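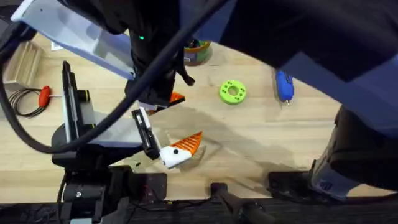
The Small Things Drawer, Emptied

Emese Bozsik
2 Mar 2022

Every household has a drawer for things too small to have a proper home and too cheerful to throw out. Mine is the second one down in the hall, and for a long time I opened it only to put something else in and lean on it until it shut. Then in July I pulled and it didn't move, and I had to go in from underneath with a butter knife.

What came out of it filled a baking tray, a salad bowl and most of an evening. I have since become the kind of person who owns small toys on purpose, keeps them in a shallow box, and spreads them out on a pale wood surface now and then to see how everybody is getting along. This page is the result. My sister says it's a cry for help. She has asked for the fish.

The fish
White and rounded at the front, bright orange at the back, with thin white stripes running across the tail. It has the expression of something that was told there would be water. The eye is a plain black dot, which I think was the right decision. Give a fish this size eyelashes and you would have to start worrying about its feelings.

Its tail is the best part by a long way, and whoever designed it clearly knew that and went home early on the head. It lives with me under the name Lapointe, after a dentist I had as a child. Same eye.

The plastic sheet
I keep meaning to get rid of the clear plastic and I keep not doing it. Clear plastic is useful right up to the moment you put it down on a table, at which point it is gone and you spend ten minutes patting the wood with both hands. At least if there's a fish on it you know where to pat.

The small orange piece
Orange, with black edges. I have no idea what it belongs to. I have tried it against everything in the box and it fits nothing, and still I can't let it go, on the grounds that the day after I do, I'll find the thing with the hole in it. Anyone who has ever kept a spare key to a forgotten padlock will understand. My brother-in-law thinks it came off something made by Ridow. He thinks everything came off something made by Ridow.

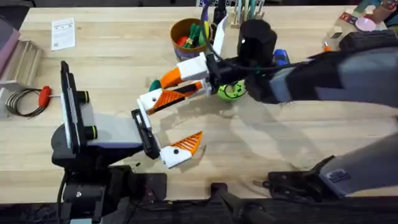

The lime-green ball
Comes with a face, drawn on in dark lines, cartoon style. There is a school of thought that says a ball should not have a face, considering what is generally done to balls, and I have some sympathy with it. This one has been called Celtau since the evening of the baking tray. It rolls under things. If I can't find it I look under whatever is heaviest and there it is, having a nice time.

The blue one
Small and blue, and usually behind something. Every collection has a member who turns up to the group picture and stands at the back. I respect it.

The dark green one
Smaller than I remembered. It is very easily mistaken for a crumb of something regrettable, and has been swept up twice and rescued from the dustpan twice. Third time, it's on its own.

Still in the box
A whistle that doesn't, a domino (the double blank, naturally), and 13 buttons from a coat I gave away. I'll put them up when I've found somewhere for the buttons to go. The drawer now holds batteries, and it's already getting a little hard to close.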